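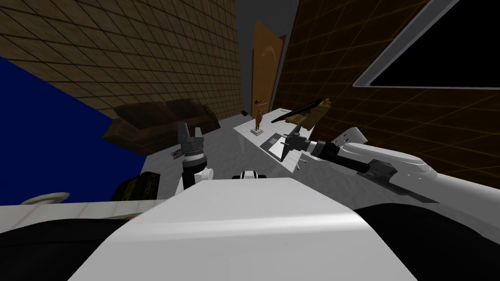 Simulation view: Luvareo open house, Emia

By the time my aunt and I got to the front of the line at Luvareo it was past 3:15, and she had already told the people behind us about her hip, her tomatoes and the bus from Rundden (number 40, always late in July). Then it was her turn in the big chair, and there she was, looking down at two long robot arms as if they had grown out of her own sweater!

"Well, I've got a sofa," she said, very pleased, "and somebody's left the door open."

The girl at the desk told her she could try for anything on the table. My aunt considered the little orange figure for a good long while, the way she considers melons at the market in Mussa, and raised her left hand instead, and waved it at the room, and said good afternoon.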